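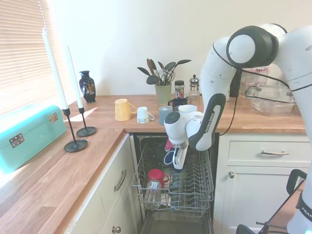 inkypaws
Did you read the rules properly tho? Marmont swap says handmade cards only, no kit sentiments. Pretty sure stickers you cut yourself still count.

gluestick_gran
Read them twice. "Handmade" isn't explained anywhere. I stamped the front, stickers inside – is that handmade or not?

foldandscore
Yes. Next.

inkypaws
Not so sure. Last swap mine came back for having a printed greeting. Posted from Pirkenton and all, paid the return postage myself.

foldandscore
That was the Wusudport swap, different rules. Marmont never sent anything back that I know of.

papermoth
What weight card is everyone using? The Kashyap pack is 100 sheets and it buckles the minute I put wet glue near it. Tape runner is fine. Wouldnt buy again

gluestick_gran
Love the Kashyap stuff, disagree there. You're using too much glue. Thin line round the edge, heavy book on top, leave it overnight.

papermoth
I've been gluing card for years thanks

inkypaws
Back to the swap pls. Is it 2 cards each or 2 sets? Form says both in diffrent places.

foldandscore
2 cards. Envelopes unsealed. Closes Friday.

gluestick_gran
Friday?? Thought we had till end of September. Mine haven't even got their insides done

inkypaws
End of September is when they post them back out. Entries in by Friday.

gluestick_gran
Right. Stamping tonight then. If they bounce my stickers I'm blaming foldandscore

foldandscore
Fine by me – do put a bit of tissue between them, the ink rubs off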